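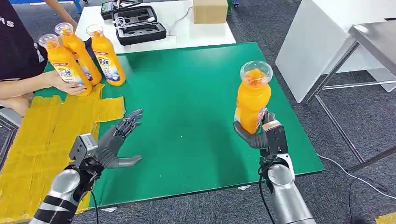 *Orange detergent bottles on the green-topped table, three of them grouped at the left end.*

**FOR IMMEDIATE RELEASE**

Wednesday, March 17, 2021

# Flirmont opens a laundry refill and sorting room, and I can't wait for you to see it

FLIRMONT – I have been writing these announcements for Karkico for a good while, and most of them are about opening hours or parking. So please forgive me if I get a little carried away with this one, because it's about laundry detergent, and I have become very fond of laundry detergent!

Karkico is opening the Nillilent Room, a place where households in Flirmont can pick up washing supplies, drop off the sealed bottles they don't need, and learn how to get a load of clothes clean without pouring half a jug into the machine. It's on the ground floor of the old Boersma building, through the side entrance, and it's free to use. You don't sign up for anything and you don't have to explain yourself at the door.

## How we got here

If you've ever helped out at a food shelf, you know what people ask for once the groceries are in the bag. Soap. Detergent. Something for the dishes. Those things cost real money and they don't come with the bread and the canned corn. Last August we put out a call for cleaning supplies, thinking we'd fill a shelf or two, and by the end of the month we had taken in 1128 items (I typed that number into the spreadsheet myself, and then I typed it again to be sure).

Lovely problem to have, but it meant bottles in the hallway, bottles under the coat rack, bottles in the little office where I write these. We needed a room, and we needed a table. Boersma, the hardware store that used to fill the whole building, offered us the back half of their ground floor, and we said yes before they'd finished the sentence.

## The table

I want to talk about the table for a minute. It has a green top, and I like it more than any other piece of furniture we own. Everything that comes in goes across it before it goes on a shelf. We group things by brand first, then by what they're for, and we check that each cap is on tight and each label can still be read. A bottle with a missing label goes back in the box, no matter how nice it smells.

Tide turns up a lot, in those bright orange bottles with the clear dome-shaped tops. They're easy to spot from across the room, and they stand up well on a flat surface, so they tend to be what we sort first. Powder comes next. Dryer sheets and stain sticks go last, mostly because they like to slide off the edge if you set them down too early.

(A small request while I'm on the subject: please leave the labels on when you donate! I know some of you like to peel off the price sticker, and half the label comes along with it. We don't mind seeing the price.)

## What you'll find in the room

The shelves run along the wall across from the door, and they're arranged the way you'd do your wash. Pre-treaters are closest to you, detergents after that, then softeners, then the odds and ends like mesh bags and clothespins. Unscented and sensitive-skin products get their own shelf with a white sign, so you can go straight there if perfume gives you a headache, as it does me.

Each household can take 2 items per visit to start with. We'll look at that again once we see how quickly the shelves empty out, and I'd love to be able to send you another of these notes saying the limit has gone up. If you have a baby at home, or someone who's ill, tell whoever is at the table and we'll work it out.

We're also printing a one-page wash guide to go with the bottles. It covers reading a care tag, when cold water does the job, what to do about grass and grease, and how to measure. That last part is the one I'd read first. I used to fill the cap right up to the top for every single load, and my towels came out stiff as cardboard, and for years I blamed the towels.

## What we'd love to get from you

Sealed bottles and boxes, please, in any size. Opened ones we can't take, even if you only used a splash. The same goes for anything you've poured into a different container at home, however clearly you've marked it.

The things we run short of are:

- unscented liquid detergent
- smaller bottles that fit in a tote bag, for people who come by bus
- stain remover in any form
- mesh bags for socks and baby clothes
- sturdy paper shopping bags with handles

We have plenty of fabric softener for now. Really, plenty.

You can bring donations to the side entrance whenever the room is open. If you've got a carload, call ahead and we'll have a cart waiting by the door. Put heavy bottles in the bottom of the box, standing upright, and don't tape it shut, because we'll be opening it in a minute anyway.

## Opening hours and getting in

The Nillilent Room is open on weekday afternoons until 6 p.m. The side entrance has a ramp and a wide door, and there's a bench just inside if you'd like to sit down while you decide. We're keeping visits to a few people at a time for the moment, with masks on, so you may have to wait a bit outside. There's an awning if it rains.

Bus riders should get off at the Boersma stop and walk around to the left. If you're driving, use the spaces along the fence and leave the two closest to the ramp for people who need them.

## Come and take a look

Reporters, bloggers and plain curious neighbors are all welcome. If you'd like to take pictures, come during the first hour, when it's quieter, and please ask before you photograph anyone who's picking up supplies. I'm happy to walk you through the shelves, talk about how the sorting works, or go on about the green table for as long as you can stand it.

**About Karkico**

Karkico is a neighborhood nonprofit in Flirmont that collects household goods and gives them out free of charge. We run the Nillilent Room, a winter coat drive and a school supply shelf.

**Press contact**

Karkico press desk, Boersma building, side entrance, Flirmont. Ring the lower bell. The upper one doesn't work.

\###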